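From: Fitriani Ismail
To: Hou list
Subject: Re: Nolar at the Provinstead hall, who's going?
February 2019

Tülin Akbulut wrote:
> Has anybody seen Nolar with the new lineup? I only know the first
> record and I'm wondering if they still do the quiet stuff. Also is
> it seated or standing? My knees would like to know.

Hi Tülin, and hi everyone!

I caught them in January when they opened for Enside, and oh my, yes, they still do the quiet stuff. They only got 34 minutes but three of those songs were just Saadet and the upright piano, and the whole room went still (even the bar!). Then the new drummer came back on and they finished loud, with that long version of "Harbor Lights" that runs on and on until you don't want it to stop.

For Provinstead it's mostly standing. There are 242 tickets and a row of chairs up on the balcony, first come first served, so if your knees want one, be at the side door when it opens. I'd go for the left end — the right end has a speaker stack in the way and you'll spend the night looking at half a guitarist.

Nazmiye and I are driving over and have two spots in the car. We're leaving from my place at 5:30 and I'd love to stop for dumplings first, the place by the bridge. 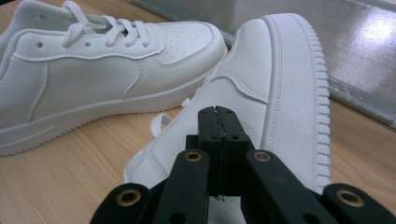

Gas and parking should come to around 11 dollars each, and you can just hand me cash on the night. We'll head home right after the encore unless Nazmiye gets talking at the merch table, in which case bring a book.

Oh, and does anybody still have the tape of the old radio session? Mine got eaten by the car stereo and I miss it terribly. I'd happily swap the Enside live double for it.

See some of you there!
Fitriani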